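Search this project

Nendero pantry survey: README

Last updated Oct 10, 2026

This folder holds shelf-life notes on tinned food kept by households in Tisholm. Adanech Endale put it together from paper diaries, and I have been asked to tidy it up. I would not build much on it.

There are 50 diaries in the set. Of those, 27 give a date for every tin opened. The rest skip weeks, or switch from "best before" to "bought on" halfway down a page. The Herklow summary treats both as the same thing — I don't see how it can.

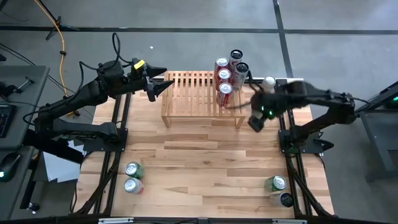 The column called "taste" runs from 1 to 5 and I would leave it alone. People scored their favourites high whatever the date on the lid, and one diary gives every tin a 5, including one marked "thrown out". The "dent" column is a bit better, though what one person calls a dent another calls a scratch.

Files

diaries.csv has one row per tin. Blank means blank, so please don't read it as zero.
notes.txt is typed up from the margins. Some of the handwriting beat us.
nigatu_old.csv is an earlier version with 6 diaries entered twice. It stays because the Nigatu report cites it.

Claims that tins keep for years past their date may well be true. You can't get that from these files.

This site uses cookies. Accept or manage your choices.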